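Cusi Home Milling Circle: Frequently Asked Questions

Flour, grain and storage. Maintained by Ruba Najjar and Ziad Fakhoury. Last revised July 19, 2020.

What grain can I order?
Hard red wheat, soft white wheat, rye and spelt. All four are sold as whole kernels. We do not sell pre-ground flour.

How fine should I set my mill?
For bread, start at the finest setting that does not warm the flour above the limit in your mill's manual. For pancakes and quick breads, go one step coarser. Rye gums up stone burrs on the finest setting -- open the gap before you start.

How much flour does a given weight of grain make?
The same weight, less what stays in the mill. 400 g of kernels gives close to 400 g of flour. Volume is a different matter. Fresh flour is fluffy and a cup of it weighs less than a cup of settled flour, so weigh it.

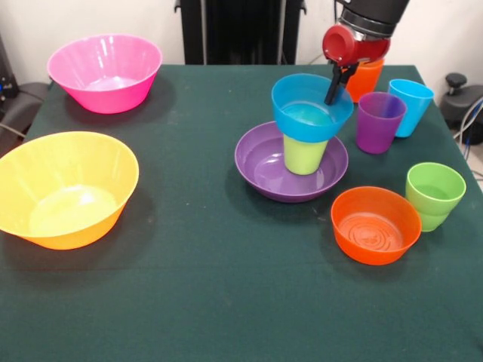
If a recipe is written in cups only, convert it once, write the weights in the margin and use those from then on.

Do I need to sift?
No. Sifting takes out the larger bran pieces and gives a lighter loaf. If you sift, weigh the flour again afterward and keep the bran for dusting the pan.

Why is my dough stiff at first and slack later?
Bran takes up water slowly. Mix the flour and water, cover, and wait 30 minutes before adding salt and yeast. Do not add more water during the wait.

How long does fresh flour keep?
Three days at room temperature in a closed container, or three months in the freezer. Whole kernels keep far longer if they are dry and sealed.

Can I mill beans or corn?
Dried chickpeas and lentils, yes, in a steel burr mill. Popcorn is too hard for the smaller Prodden models. Oily seeds such as flax should not go in any stone mill.
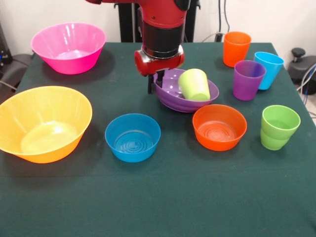

Ordering and pickup

When is the next order?
Orders close at the end of September. Send them to Lleucu Powell with your member number. Changes after closing are not possible -- the supplier bags to order.

My bag is short. What do I do?
Weigh it unopened and send the figure to Lleucu before you use any.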